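Irnley sim club: are we learning anything from the bathroom task?

doker_fan
Posted in Student Projects, 9:40 pm

I'm in the second year of the robotics club at Irnley and I have doubts about how we spend our time. The project is a two-armed robot in simulation that has to tidy a bathroom. The team plan says we'll have 1,036 episodes by August. Right now we have 113, and by my reading a lot of those are the arm wandering off toward the wallpaper.
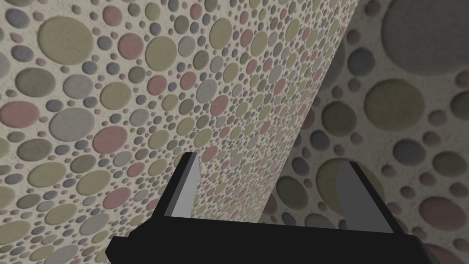
I joined to build things. The club at Hartley has real motors and real burnt fingers. We have a progress bar. Can anyone tell me what a student gets out of this that they wouldn't get from a video game?

testex_mod
Reply

You get to crash for free. Our group broke two wrist joints in one term on hardware and then spent the rest of it waiting for parts. I'd take the progress bar.

quietgear
Reply

Not convinced. I did a year of sim and then a year of hardware, and the sim year taught me how to edit config files. Friction was wrong, contact was wrong, and the grades went up anyway. The report said 118 successes. Half of them counted because the success check only looked at where the object ended up and never asked how it got there.

Ask your team lead what the check is. If they can't say it in one sentence, worry.

doker_fan
Reply

I asked. It took four sentences and a whiteboard.

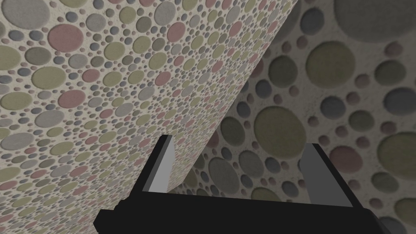
The answer boiled down to "object is inside the zone at the last time step." So a bottle lying on its side passes. I said so and was told we'd fix it after the Doker showcase. I don't believe that for a second.

testex_mod
Reply

Then fix it yourself, it's one extra condition on the angle. That's the thing you learn. You'd have caught it a lot later on hardware, with everyone standing there clapping.

quietgear
Reply

Or he'd have caught it the first time a real bottle rolled off a real shelf.

ohm_on_the_range
Reply

Both of you are arguing about the wrong thing. Look at the layout before you blame the simulator.
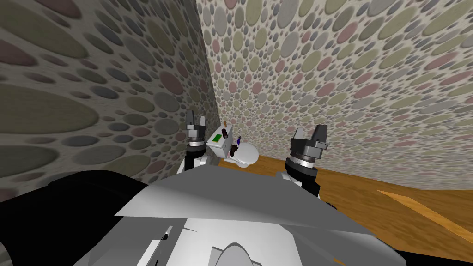
Task design is where student teams lose the most time. Ours had 2,818 runs on disk before anyone asked if the goal made sense for the robot we'd picked. With yours, I'd start by dropping most of the objects. You have a slim bottle standing on the toilet tank with a small flat green thing right beside it, and a gripper with blocky fingers. That's a hard first grasp for beginners. Do the bottle alone, get it upright at the end, then add the next one.

quietgear
Reply

Fine, I agree with that part. Still say one cheap real arm beats all of it.

doker_fan
Reply

We don't have money for a cheap real arm. I'll write the angle check tonight and rerun the 113. If the number drops as far as I think it will, I'm bringing it to the next meeting and they can explain it to me.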